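**Prircombe Community Garden - members' meeting, 2024-11-24**

Held in the back room of the Brelness Street library. 15 members came, which is our best fall turnout yet, and two people joined on the spot. Welcome! The April minutes were read and approved with one fix (the compost bins went in on the north side, not the south).

**Season wrap-up**

What a year for beans. The pole beans along the fence kept going right up to the first hard freeze, and the shared plots sent 43 crates to the food pantry. The pantry wrote us a lovely note, now pinned up in the shed. Tomatoes were slower, and the blight in the lower beds took most of the late ones. Members with lower beds agreed to move tomatoes uphill next year and try squash or onions down there.

The Mivberg plum tree gave fruit for the first time! Only a small bowl of it, but everyone who tried one was thrilled.

**Winter covers**

Long and lively talk on this one. Last winter the beds under old bedsheets and curtains came through the light frosts just fine, and the greens under them were still good to pick in January. The store-bought row cover did better in the deep cold but tore in the wind. We agreed to use both - row cover on the hoops, donated sheets over the top on the worst nights.

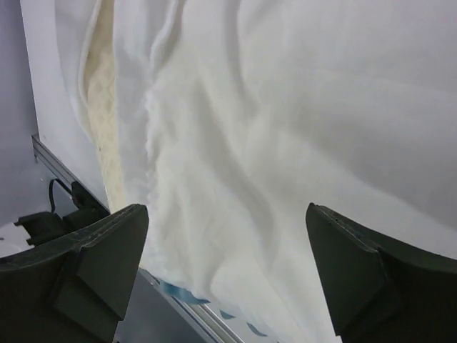 Sheets should be plain cotton or a cotton blend, clean, and free of elastic if possible. Fitted sheets can be cut down at the next work morning. Please take covers off by mid-morning when the sun is out, and don't leave them in a heap on the path. One member offered to sew pockets along the edges so we can slide in sticks and keep them from blowing into the parking lot again. Offer happily accepted.

**Water**

The far spigot still drips. The city has been called and we are on the list. All hoses must be drained and hung up before the month is out. The rain barrels get tipped and stored upside down behind the shed.

**Seed order**

We will order together from Vương Seeds again. The group order has to reach 70 dollars for free shipping, and we were past that before the sign-up sheet made it to the second row. Requests so far: mustard greens, long beans, Thai basil, and a purple carrot that got people very excited. Add yours to the sheet in the shed.

**Plots**

4 plots are open for spring. Current members may ask for a second one, but new people come first. Dues stay the same.

**Other business**

- The wheelbarrow has a new tire and rolls beautifully.
- Wood chips are free to take, but leave the leaf pile for the compost crew.
- A seed swap was suggested for late winter. Strong yes from the room - date to be set by email.
- Whoever has the long loppers, please bring them back.

The meeting closed after pie. Next meeting is in the same room, once the library confirms the booking.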